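Planner treats the wrist cable as an obstacle and refuses side approaches

Posted by Thulani Nkosi, February 20, 2024

I'm using the Prurna planner with an overhead depth camera. Top-down grasps plan without trouble. Any side approach to the bottle fails with "start state in collision", although the arm is clear of everything. The self-filter is on, padding at the default.
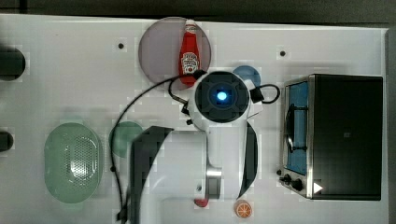

Overhead view at the failing start pose. Bottle on the plate, cable loop to the right of the arm.

The octomap shows a string of occupied voxels along the cable. Raising the padding to 39 mm clears them but also eats part of the bottle. Is there a setting between the two?

Beverley Mahuika
The self-filter only removes geometry in the URDF, and your cable isn't in it. Leave the padding alone. Add two or three capsules along the cable near the wrist, attach them to the last link and allow collisions between them and the arm. The part lying on the table is better handled with a height crop - I cut everything below 27 mm. The plate goes too, so add it back as a fixed cylinder.

Darius Strazds
Had the same on an older build. Turned the octomap off, works fine.

Beverley Mahuika
It will plan through the toaster oven with the octomap off, unless you model the oven by hand.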